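Meenakshi Nadar has heard the pitch before: show the machine a job by hand, often enough, and it will learn. "Often enough is where the money goes," she says. Her team at Noltine has recorded 1,000 goes at handling knitwear with hand-held grippers.

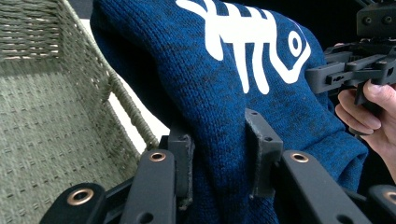 She isn't convinced the number means much. "A jumper never lies the same way twice — so what have I taught it? My own habits, probably." Leopold Rüegg, who runs the recordings, wants 3,000 by August. Nadar shrugs. "He wanted 1,000 last time."

I ask whether remote control would be better. "Slower, and you can't feel the wool pull."

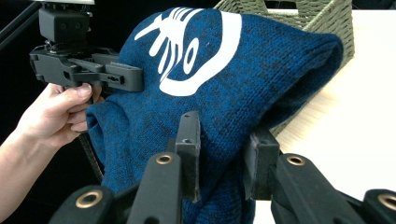 Two grippers on a blue knit at Noltine.

Would she let a trained arm loose on her own washing? "Not on anything I liked."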